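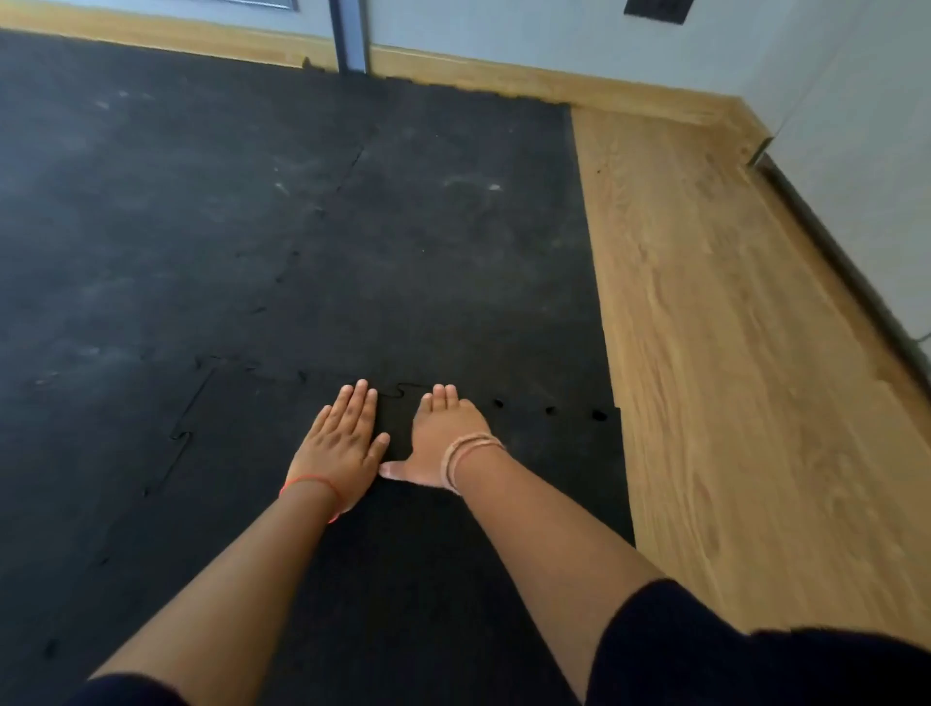

"Weight into the palms," said Intan Pelupessy, out loud, to an empty flat. "Hold. And push."

She had been saying it since breakfast. The trick, as she had explained to her mother twice on the phone, was to say what you were doing while you did it, in the words you would use to a friend. Then Prorker got the sight and the sense together, and could work out for itself where one bit of a movement stopped and the next began.

It was a lovely idea and it was hers, or a third of it was. Everyone else in the field cut their recordings up by the clock, two seconds here, two seconds there, like slicing a loaf with your eyes shut. Intan wanted to cut at the joints. She wanted the machine to know that leaning was one thing and pushing was another, even when the hands hardly moved between them.

"Weight into the palms. Fingers long. Hold."

Her wrists ached. She sat back on her heels, drank cold tea and looked at the count on the laptop. Forty-seven. She had promised Hidayat a hundred by the time the lab opened after lunch, and she cycled in with them on the stroke of one, her hair still flat from the headband.

Hidayat had already bolted Prorker's arms to the low bench. They were old arms, bought from a packing plant in Jodside, and the left one clicked.

"Same as last time first," he said. "Clock cuts."

Prorker reached down, touched the floor and slid. The palms skated outwards until the safety stop caught them. They ran it 40 times and it got up 13 times, mostly by luck, once with a sort of hop that made them both shout.

"Now yours."

Intan found she was holding her breath. The arms came down more slowly. The palms met the floor and stayed there, and for a moment nothing happened at all, and she thought, oh no, it's stuck. Then the left shoulder clicked and the weight came forward – she could see it come, the whole frame settling over the wrists – and Prorker pushed.

Up it went!

"It waited," said Hidayat. "Did you see? It held."

"I say hold. Every time, I say hold. It's got a piece for hold!"

"Run it again."

They ran it again, and again, all 40, with Hidayat writing the scores on the back of a delivery note from Ustska because the whiteboard pen had dried up. By the end there were only two falls on it. Intan wanted to know about those two more than she wanted her dinner. She pulled up the first, put her chin in her hands and listened to her own voice, that morning, a little out of breath, forgetting to say fingers long.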